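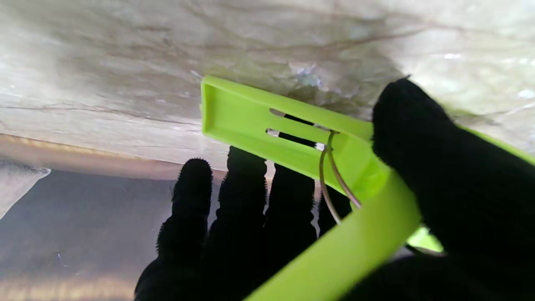
Porque é que a cola de amido ganha grumos quando a preparamos de véspera? Arrefece sem ser mexida e forma película à superfície, e essa película parte-se em pedaços quando voltamos a misturar.

26/02/2026 – oficina de encadernação, bancada do fundo

Repeti a receita do caderno de dezembro: 40 g de amido de trigo para 200 ml de água. Deixei o amido de molho antes de ir ao lume, coisa que da outra vez saltei. Lume brando, sempre a mexer, até ficar translúcida. Ficou mais espessa do que queria, cortei com água fria às colheres. Passei duas vezes pelo peneiro de crina.

Metade foi para o frasco de vidro com papel vegetal encostado à superfície. A outra metade ficou destapada, para comparar amanhã.

**Livro Mészáros (atlas pequeno)**

- Lombada limpa com cataplasma de metilcelulose, 55 minutos. A cola velha saiu quase toda com a espátula de osso. Ficou um resto duro junto ao terceiro nervo, não insisti.
- Costura firme, exceto o último caderno. Recosi com linha de linho 18/3 encerada.
- Guardas: o papel Lerasar puxa muito quando humedecido. Cortei uma tira de prova e cresceu só num sentido, portanto a fibra vai ao contrário do que diz a etiqueta do rolo. Marquei a lápis no próprio rolo.
- Falta o reforço em papel japonês e só depois a tarlatana.

A Antigoni Papadakis prefere misturar um pouco de PVA na cola para a lombada. Neste livro não quero, tem de poder ser desmontado outra vez. Para os cadernos da encomenda Juvari não me faz diferença e pode usar o que quiser.

**Encomenda Juvari**

São 200 cadernos cosidos, capa mole. Dobrados estão cerca de 200 folhas do primeiro lote, ainda sem prensa. A dobra está a abrir no papel mais grosso – vincar primeiro com a dobradeira e só depois dobrar. Experimentei com cinco folhas e ficou bem melhor.

A guilhotina voltou a cortar em bisel no fundo da pilha. Baixei a altura da pilha para metade e o corte ficou direito. A lâmina precisa de ir a afiar de qualquer maneira. A Agathe Huet ficou de ligar para a Estholm a perguntar o prazo.

**Para amanhã**

- ver as duas colas, anotar cheiro e película
- reforço do Mészáros, secar sob peso com mata-borrão
- pôr o primeiro lote na prensa de manhã cedo
- comprar linha, o cone de 18/3 está no fim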